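Korus bench, pre-session inspection, cube-to-cup task
Last updated: February 8, 2020
Applies to the Trarnum arm. Complete before recording each block of 200 episodes.

1. Base plate screws tight. OK.
2. Cloth clamped, no fold under the cup. Creases remain; acceptable. 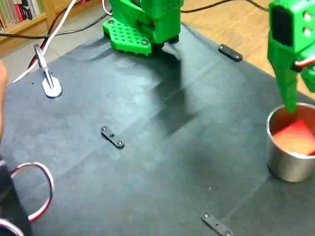
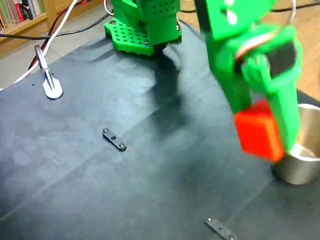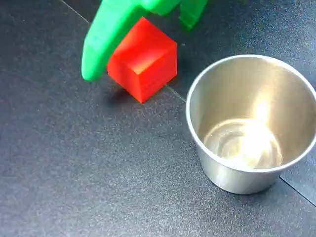 Red cube, steel cup, green gripper.

3. Servo wiring clear of joints through full travel. OK. Recheck after 300 episodes.
4. Finger tips free of cracks. OK.
5. Cup position varied between episodes. FAIL. Last block used one spot throughout. Move it every 3 episodes.
6. Emergency stop within reach of operator. OK.
7. Both camera streams in sync in Collet. OK after restart.
8. Dropped cubes tagged as failures, not deleted. Two untagged, fixed.
9. Episode count in Jarlow matches disk. 1,597 on both.

Item 5 stays open until March.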